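December, bench notes, a bit after lunch

Third go at the iron gall ink and I think I'm finally getting somewhere! Batch from this morning used the Rostex oak galls, crushed by hand (my wrist is still complaining), soaked 24 hours in rainwater and strained twice through the old muslin. Came out to 200 ml of a nice murky tea. Added the iron sulfate a pinch at a time and it went gray-violet, then near black, which the last batch never did.

Tried it on the Nuvance cotton paper first. Goes on pale, darkens while you watch, and the line stays crisp with the fine nib. On the cheap Handovex pad it feathers like crazy, so no more of that. I also brushed out a wash strip next to the walnut brown and the ochre, because I want to see how the three sit together before I pick colors for the labels.
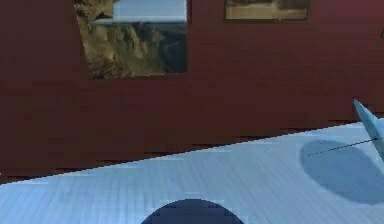 A note in the margin of my last entry asks whether I'm putting in too much gum arabic, and says the swatches looked shiny and cracked at the fold. Fair point! I'd been going by eye. Cut it by 30 percent in the second jar and the shine is gone, though the ink runs off the nib a little faster than I like.

Still to do: clove oil against mold, a strip in the south window, and find the lid for jar two.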